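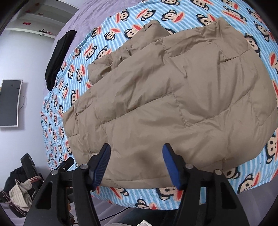

The Prativier tide gauge was moved to the new pier in October, and every flood stage in our call-out plan still refers to the old one. I have gone through the plan line by line and list below what I think has to change before the king tides. Most of it is numbers. The exception is the household list at the back, where "warm clothing" should become a named garment. A quilted puffer jacket like the khaki one, with stitched baffles, packs down far smaller than a wool coat, and bus space is what we run out of on the Zesport route. Please send corrections to the list and not to me directly, so they end up in the archive.

An earlier message on this thread asked:

> The draft says the pumps start at gauge 6.0 and the call-out
> starts at 6.5. Are these on the old gauge or the new one? On our
> end of Front Street the water was over the curb last winter when
> the Flokik page showed 6.1, and no call had gone out. I also do
> not see how the 1,026 parcels in the table match the number of
> doors we have to knock on. Some of those are sheds and boat lots.
>
> Has Bilyk delivered the survey yet?

Both readings in the draft are on the old gauge. The survey has been delivered. Answers follow in the order of the plan.

1. Gauge offset

Bilyk leveled between the old benchmark and the new one in two runs and closed within tolerance. The new gauge reads eight inches lower than the old one for the same water surface, or 0.67 feet. Subtract that from every stage in Table 2. Pump start goes from 6.0 to 5.3, and call-out from 6.5 to 5.8. I rounded both down to the tenth, which puts us on the early side.

The 6.1 reading from last winter was taken on the old gauge, before the move, so it needs no correction. It was below the call-out stage and above the curb at Front Street. That means the call-out stage was too high for that block even before the offset came into it. I propose a separate stage of 5.3 for Front Street, the same as pump start, and 5.8 everywhere else.

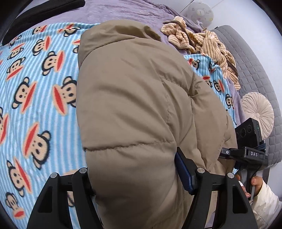

2. Parcels and doors

The 1,026 figure comes from the county parcel layer, clipped to the flood zone. It includes sheds, boat lots and anything else with a parcel number. It was never a door count and the column heading should say so. For the call-out we should work from the utility accounts, which show where somebody is living. I have asked for that list and do not have it yet. Please leave the door column blank until it arrives.

We do have the reply cards. There are 44 households that asked for a ride, and all of them are on the low side of the seawall. Two buses cover that if luggage is held to one bag per person. This is the reason for the packing list and the bag limit on page 3, and I would keep both.

3. Seawall segments

The wall is 1,723 feet long by the Bilyk survey. The draft has a shorter length because it leaves out the return at the north end, where the wall turns inland toward the pump house. The return has the lowest crest of any segment and should be Segment 1 on the patrol sheet. Patrols have been starting from the south and reaching it last.

Crest heights in the survey are on the land datum, not the gauge datum. Do not compare them with a reading on the Flokik page until they have been converted. I will post a table with both columns.

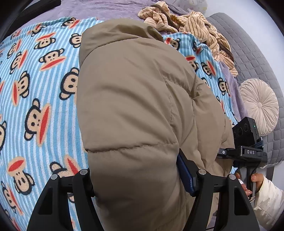
The converted table will also give the freeboard at the 5.8 stage for each segment, so a patrol can write down the distance from water to crest and check it against the sheet. If a measured value is off by more than two tenths, call it in and measure again at the next post. Wave runup will spoil some of these readings – take the middle of three and skip the segment if the spread is large.

4. Alerts

The Flokik alert is set by stage only. It has no rate-of-rise setting in the version we use. Until that changes, whoever has the duty phone should read the page every 15 minutes once the water passes 5.0 and log the values. Two rises in a row of 0.3 or more should be treated as a call-out, whatever the stage.

The old alerts are still active under the old station name. I will delete them after the new ones have fired once in a test. Expect a test message at 7 p.m. on the night the table goes up.

Open items: the utility account list, the converted crest table, and a decision on the Front Street stage. If there is no objection to 5.3 by the end of the month, I will write it into the plan.

Prativier flood plan editor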